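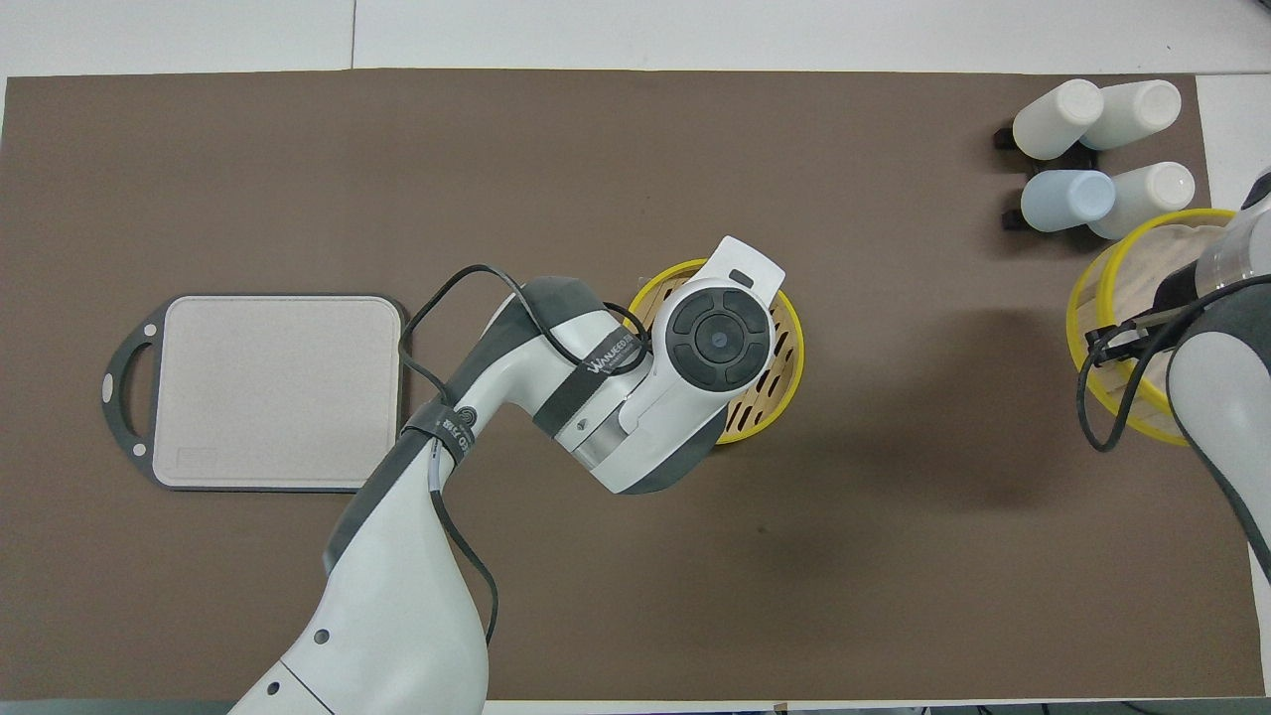

Giving Your Cat Tablets at Home

Advice for clients of Ladetberg Veterinary Practice

Many cats are prescribed tablets at some point in their lives, and most owners can learn to give them safely. Please read this page before the first dose. It applies to healthy adult cats and to cats recovering from routine surgery. Owners of cats with jaw injuries, mouth ulcers or breathing problems should speak to a veterinarian first.

Before you start

Check the label on the packet. It shows your cat's name, the dose, the number of times a day it must be given and whether it should be given with food. Do not crush or split a tablet unless the label or the veterinarian has told you to do so. Some tablets have a coating that protects the stomach, and others taste very bitter once broken.

Choose a quiet room and close the door. Have the tablet ready, together with a small syringe of water (without a needle) and a treat. A second person is helpful for the first few days.

Giving the tablet in food

Try this method first if the label allows food. Offer a small piece of soft treat with nothing in it, then a second piece with the tablet pressed inside, then a third piece plain. Watch until all three have been swallowed. Do not mix the tablet into a full bowl of food, as a cat that leaves part of the meal will also leave part of the dose.

Giving the tablet by hand

1. Place the cat on a steady, non-slip surface, facing away from you, with its back against your body.

2. Hold the top of the head with one hand, thumb and forefinger resting just behind the corners of the mouth. Do not press on the whiskers.

3. Tip the nose gently upward. The lower jaw will usually loosen.

4. Hold the tablet between the thumb and forefinger of your other hand and use the middle finger to lower the jaw.

5. Place the tablet as far back on the center of the tongue as you can, then let the mouth close.

6. Give a little water from the syringe, slowly, into the side of the mouth. Tablets and capsules that stay in the throat can cause soreness and lasting damage.

7. Offer the treat and let the cat go.

If the tablet is spat out, you may try once more. After two failed attempts, stop and allow the cat to settle before trying again.

Missed doses and side effects

Never give a double dose to make up for a missed one - call the practice and we will advise you. Contact us promptly if your cat vomits after a tablet, drools heavily for more than 5 minutes, refuses food or becomes unusually sleepy.

Further help

Our head nurse, Radosław Marciniak, offers short appointments for owners who would like to practice the technique. Please bring your cat in a secure carrier, along with the tablets in their original packet. Appointments can be booked at the front desk.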